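양팔 로봇 키트 Brumitz 사용기: 설거지 뒷정리를 맡길 수 있는가

가정용 집안일 자동화를 표방하는 양팔 키트 Brumitz를 4주간 사용했다. 평가 항목은 식기 정리 하나로 한정했다. 컵과 접시를 집어 정해진 자리에 옮기는 일이며, 사람에게는 작업이라고 부르기도 민망한 수준이다. 빨래 개기나 바닥 정리는 다루지 않는다.

구성과 조립

상자에는 팔 두 개, 전원부, 제어 보드, 케이블 묶음이 들어 있다. 설명서는 영문뿐이고 관절 번호 표기가 본문과 도면에서 서로 다르다. 조립에는 하루 저녁이 걸렸다. 나사 규격이 두 종류인데 봉투에 구분 표시가 없어 처음에 잘못 끼운 것을 다시 풀었다. 케이블 여유 길이도 빠듯하다. 팔을 끝까지 뻗는 동작을 쓸 생각이라면 연장선을 따로 준비하는 편이 낫다.

소프트웨어

제어 프로그램은 Nevano를 썼다. 설치는 무난하다. 영점 조정 절차는 7단계이며, 중간에 창을 닫으면 처음부터 다시 해야 한다. 전원을 껐다 켤 때마다 조정값이 조금씩 틀어지는 현상이 있었고, 업데이트 이후 줄었으나 없어지지는 않았다. 동작을 가르치는 방식은 시연 기록이다. 사람이 팔을 움직여 같은 작업을 여러 번 보여 주면 그 기록으로 학습한다. 컵 옮기기 하나에 시연 30회를 넣었다.

속도와 신뢰성

느리다. 컵 하나를 옮기는 시간에 사람은 식탁을 다 치운다. 다만 밤에 돌려 놓을 수 있다면 속도는 부차적인 문제이고, 관건은 지켜보지 않아도 되는가에 있다. 현재로서는 그렇지 않다. 물체가 시연 때의 위치에서 벗어나면 손가락이 허공을 집거나 컵을 밀어낸다. 실패를 스스로 알아차리지 못하고 다음 동작으로 넘어가는 점이 더 곤란하다.

같은 제품을 쓰는 Rochelle Rakena에게 문의했더니 조명을 고정한 뒤 성공률이 올랐다고 한다. 우리 쪽에서도 커튼을 치고 나서 결과가 고르게 나왔다. 부엌에서 쓰려면 조명부터 맞춰야 한다는 뜻이 되므로 장점으로 적기는 어렵다.

내구성

4주 동안 관절부 파손은 없었다. 손가락 패드는 마모가 보여 한 번 교체했다. 교체 자체는 간단하다. 소음은 냉장고보다 크고 식기세척기보다 작다.
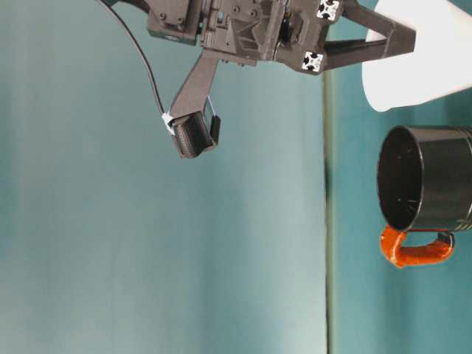
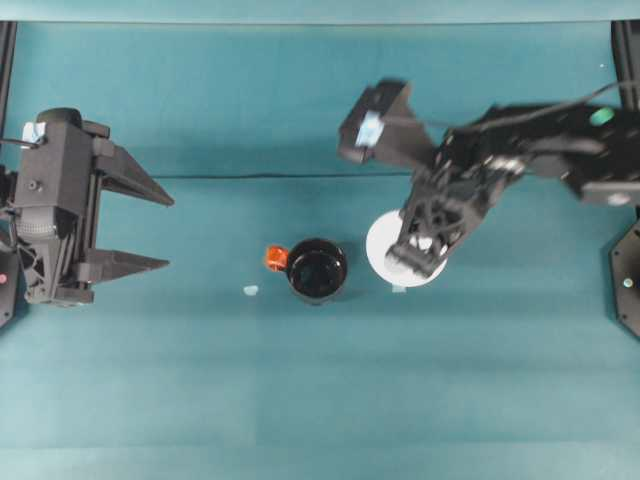
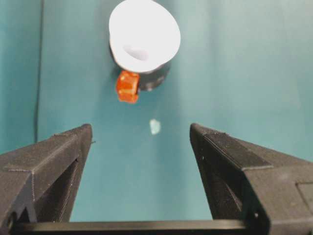 식기 정리를 시킬 때 가장 오래 붙잡고 있던 문제는 잡는 위치였다. 접시는 납작해서 손가락이 들어갈 틈이 적고, 컵은 자세에 따라 접근 방향이 완전히 달라진다. 첫 번째 사진의 검은 머그처럼 옆으로 누워 입구가 손가락 쪽을 향한 경우와, 두 번째 사진처럼 위에서 입구가 보이는 경우는 사실상 별개의 작업으로 취급해야 한다. 한쪽 자세로만 시연을 모으면 다른 쪽에서는 거의 쓸 수 없다. 주황색 손잡이도 변수다. 손잡이가 어느 쪽으로 나와 있느냐에 따라 손가락이 몸통에 닿기 전에 걸리는 일이 생긴다. 손잡이 방향을 나누어 시연을 추가하니 개선되었으나, 집에 있는 컵마다 이 과정을 반복하라고 권할 수는 없다.

두 팔의 협조는 기대보다 나았다. 좌우가 가까이 붙어도 충돌 직전에 멈추며, 정지 후 재개도 안정적이다. 한 팔이 쉬고 있을 때의 대기 위치를 사용자가 지정할 수 없는 점은 아쉽다.

구매 대상은 제한적이다. 동작 학습을 직접 만져 보려는 사람, 늘 같은 부품이 같은 자리에 오는 소규모 작업장이라면 검토할 만하다. 설거지 뒷정리를 덜고 싶은 가정에는 권하지 않는다. 다음 펌웨어는 12월로 예고되어 있고, 파지 실패 감지가 포함된다고 한다. 적용되면 같은 항목으로 다시 시험할 예정이다.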